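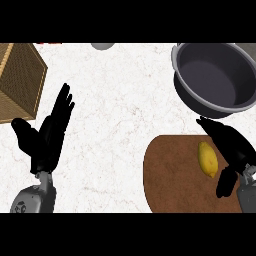
14 Aug 2022
Notebook, two-arm kitchen task, simulator side

Quiet building, so I used the day to go through our house rules for simulated trials line by line and mark which ones the kitchen set-up meets. Emlyn asked for this before we let anyone at Vusitz reuse our episodes. Rule numbers are from the current Flotalov sheet, the one Do-yoon keeps. Where I propose new wording it is marked P.

Rule 1. Start pose recorded before the first command. Met. Joint values for both arms and both hands go into the episode header. Hand joints were missing from the header until last week; Radosław patched the writer. Episodes older than the patch must not be mixed with new ones. I have moved them to a separate folder and made it read-only.

Rule 2. Minimum clearance at start. Not met in every layout. The rule says no part of a hand may begin closer than 80 mm to any object it is not assigned to. In the layout I had up this morning the right fingertips start almost at the lower outer wall of the pot, and the left thumb is nearly at the corner of the basket. The lemon is the assigned object, so the pot and the basket both count. By eye neither would pass, but by eye is no use here because the view is slanted. Distance has to come from the collision geometry.

Ran the check over the full layout list. 633 layouts, 79 fail on clearance. Most of the failures are the pot. The sampler places objects first and arms second, and tests only for overlap, so anything short of contact gets through. Nobuhle's view is that we should reject at sampling time and not filter afterwards, so that the seed list stays continuous. Agreed.

P: Clearance is computed from collision meshes at step zero, both hands, all unassigned objects, and the smallest value is written to the header. A layout under the limit is resampled and the rejected seed is logged.

Open point: the right hand begins over the cutting board. Does the board count as an unassigned object? Read strictly, yes, and then a large share of useful starts would be thrown out. Ernő would treat the board as part of the work surface, like the marble. I would rather name it in the rule than leave it to whoever runs the check.

P: Work surfaces are listed per task. For the lemon task: countertop, cutting board.

Rule 3. Assigned object fully in view at start. Met for the lemon. The rule says nothing about the other objects, and several of them run out of view: the basket at the left, the pot at top and right, and a grey rounded thing at the top of which only the underside shows. There is also a sliver of red next to the basket that I could not identify without opening the object list. For training this is acceptable. For review it is poor, as the reviewer cannot judge contact with something they can't see.

P: Any object within reach of either arm is either fully visible in at least one recorded view or named in the episode notes.

Rule 4. Picture format. The black bands above and below are padding from the resize step. Harmless, but the sheet should state the padding, or someone will crop by hand and shift every pixel label. Hasunar's loader removes bands automatically, ours doesn't. Do-yoon to decide which side does it. One side only.

Rule 5. Hand visibility. Both hands are matte black and against the pale marble they separate cleanly. Against the pot's dark wall they do not, and the right hand points straight at it. I tried the automatic fingertip marker on a few starts of this type and it put two tips on the pot. No rule change. Note for reviewers: do not trust fingertip marks where hand and pot meet.

Rule 6. Idle arm. The sheet says an arm with no part in the task is to be parked. The left hand is open and raised with the fingers up, which isn't our parked pose. Either the left arm has a part to play and the task file should say so, or it should be parked. The task file says nothing. Asked Radosław, no answer yet.

P: Every task file states a role for each arm: acts, supports or parked. No default.

Things that are not rules but keep coming up:

– The Ekpo checker reports clearance in metres and our limit is in millimetres. Convert on reading and print the unit. I lost most of an hour to this.
– Keep the rejected seeds.
– Reviewer initials go in the header as well as on the sheet.
– Rule changes take effect on a dated version of the sheet, and episodes carry the version they were recorded under. Next full revision is December, but the clearance wording shouldn't wait for it.

To do: send Emlyn the proposed wording with the list of 79 seeds. Rerun once the sampler rejects on clearance. Hold the Vusitz transfer until rule 6 is answered.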